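Looking After a Wooden Desk in the Dry Months

From the Rivindale shared workroom newsletter, November

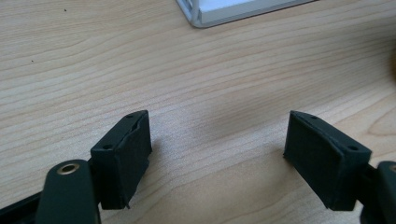 When the heating goes on in the building, I get the same questions every year. Why does the desk feel rough in the morning? Why is there a white ring that was not there on Thursday? I am not a carpenter. I learned these things slowly, from mistakes on my own desk at home, and later from the desks in our workroom, so please take my advice as from one user to another.

Our desks in the long room came from Bakos, a small furniture shop in Jesulbridge which closed some years ago. They are light in color, with a matte surface and long wavy grain, and they are veneered. This means the beautiful part is only a thin sheet of real wood glued on a board. Many members believe that a veneered desk is a cheap desk and can be treated without care. I would say the opposite. A thick solid top can be sanded many times in its life. With veneer you have maybe one light sanding, and if your hand is heavy you go through the sheet and there is no way back.

So the first rule is to clean softly. Take a cotton cloth, make it wet, and squeeze it until no drop comes out. Wipe along the grain, from one side to the other, and do not make circles. After this take a second cloth, dry, and go the same way again. For the normal dust of one week you need no soap at all. If somebody had lunch at the desk, put one drop of dish soap in a bowl of warm water, and wipe once more with clean water at the end.

Please do not use the spray polish. We had three cans of it in the cupboard and I have taken them out. It gives a shine for one day, and then the matte finish has patches where more spray has fallen, and the dust sticks on these patches. The patches in the desk near the window took me two evenings to remove.

About the white rings. A white ring is usually moisture which is caught in the finish, and very often it goes away alone if you leave it in peace for a day or two. If it stays, put a folded dry cloth over it and press with an iron on the lowest heat, without steam, for a few seconds only. Then lift and look. Repeat if it becomes weaker. A dark ring is a different problem — the water has gone into the wood itself — and in this case write to me before you try anything.

Ink from a ballpoint pen I have never removed completely. A soft white eraser makes it lighter. Alcohol takes the ink and also takes the finish, so the result is a pale spot in place of a blue one, and in my opinion the blue one is better.

Now the dry air. Wood likes the same weather all year and we can not give it this. What we can do is keep the desks 9 inches or more from the radiators. When the edge of the veneer becomes very dry it lifts a little at the corner, and then a sleeve catches it, and a piece breaks off. If you see a lifted corner, do not push it with your finger to test how loose it is. Put a strip of paper tape over it, with low stick, and leave a note in the book by the door. I have wood glue and clamps and I come most evenings after six.

For things which stand always in one place, such as lamps and monitor feet, please put felt under them and move them a little from time to time. Light-colored wood changes with the sun. Last spring we moved a heavy lamp by the window and under it was a perfect round spot, much paler than the rest. It has become less visible since then, but I can still find it when I know where to look.

Some members asked if we should put oil or wax on the desks before winter. For our desks the answer is no. They have a closed finish, the oil can not go in, and it will stay on top and take every fingerprint. If your desk at home is really oiled wood, this is another story, and you should use the product which the maker recommends.

A last practical matter. We have ordered 40 cotton cloths from Vumell, and they will be in the blue box under the sink. Used ones go in the bag on the hook, and I wash them at home without fabric softener, so please do not take them with you to wash. The softener leaves a film on the cloth and later on the wood.

If you would like to learn how to glue a lifted edge, I will show it in the long room on Thursday at half past six. Bring old clothes — the glue does not come out.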